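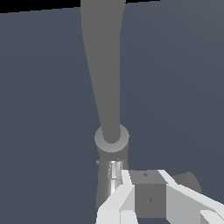 Chapter 6
Coasts Built by Lava: Deltas, Benches and Sea Cliffs

6.1 Introduction

When a lava flow reaches the sea it does not stop at the shoreline. If the supply continues, the flow builds outward over its own debris and adds new land to the coast. The resulting platform is called a lava delta. Deltas of this kind are found on most volcanic islands with a recent record of basaltic eruption, and on many older islands they supply the only level ground near the sea. Villages, harbours and vineyards are often placed on them for that reason.

This chapter deals with the formation of lava deltas, their internal structure, and the way in which waves reduce them to cliffs, stacks and boulder beaches. The reader should already be familiar with the classification of flows given in Chapter 2 and with the description of pillow lava in Chapter 4. Explosive activity in shallow water is treated separately in Chapter 7.

6.2 Terms used in this chapter

Lava delta: the whole body of rock and debris built seaward of the former coastline by one or more flows.

Bench: the outer, most recent part of an active delta, resting on loose material and liable to collapse.

Passage zone: the surface within a delta that separates lava which cooled in air from lava which cooled in water. It records the level of the sea at the time of the eruption.

Hyaloclastite: fragments of volcanic glass formed when hot lava is chilled and shattered by water.

Fossil cliff: a former sea cliff now standing inland, behind a delta that has cut it off from wave attack.

Some older works use "bench" for the entire delta. That usage is not followed here.

6.3 How a delta grows

Growth begins with fragments. Lava entering the surf is broken by rapid cooling and by the force of the waves, and the pieces fall down the submarine slope. They come to rest at a steep angle, in inclined layers much like the gravel layers of a river delta. Pillow lava may be mixed with them, particularly where the entry point lies in deeper water or where lava tubes deliver the flow below the surface.

Once this pile has reached sea level, later flows can travel across the top of it. They cool in air and form flat or gently sloping sheets. A section through a mature delta therefore shows two parts: inclined, fragmental layers below, and near-horizontal solid lava above, with the passage zone between them.

The rate of growth depends on three conditions. The first is the supply of lava. The second is the depth of water offshore, as a steep submarine slope needs a much larger volume of debris for each metre gained. The third is the strength of wave action during the eruption. An exposed coast may lose material as quickly as it receives it, and a flow of considerable volume may then leave almost no platform.

6.4 The Clunitz delta

The Clunitz delta, on the western side of the island of Brirudia, is used as the main example in this chapter. It was mapped by Asabe Olatunji and Teun Jansen, whose survey covered both the platform and the cliff behind it. The platform is 46 hectares in area and stands well above the reach of ordinary waves, except at its northern corner, where storm boulders have been carried on to the surface.

The passage zone is exposed in the seaward face and can be followed for most of its length. At the southern end it lies 20 centimetres lower than elsewhere. Olatunji and Jansen attributed the difference to settling of the debris after the eruption. Murray Baxter has argued for two separate flows, entering the sea at different states of the tide. The evidence on either side is limited, and the question is taken up again in section 6.9.

Behind the platform the fossil cliff is partly hidden by scree. Near Khamphan Point a narrow tongue of lava can be seen where it came over the cliff edge, draping the older rock. Similar drapes were probably present along the rest of the cliff and have since fallen.

6.5 Stability

An active bench is among the more dangerous landforms on a volcanic coast. Its surface may look sound while the debris beneath it is moving. Cracks running parallel to the shore are the usual warning sign, but collapse can also take place without them. Large collapses expose hot rock to the sea and may be followed by steam explosions.

After the eruption has ended, the delta cools and contracts, and settling continues for some years. Anong Kongkaew measured levels along the Ovetti platform each October and found that movement was greatest at the outer edge and became very small close to the old shoreline. Her results are set out in Table 6.1.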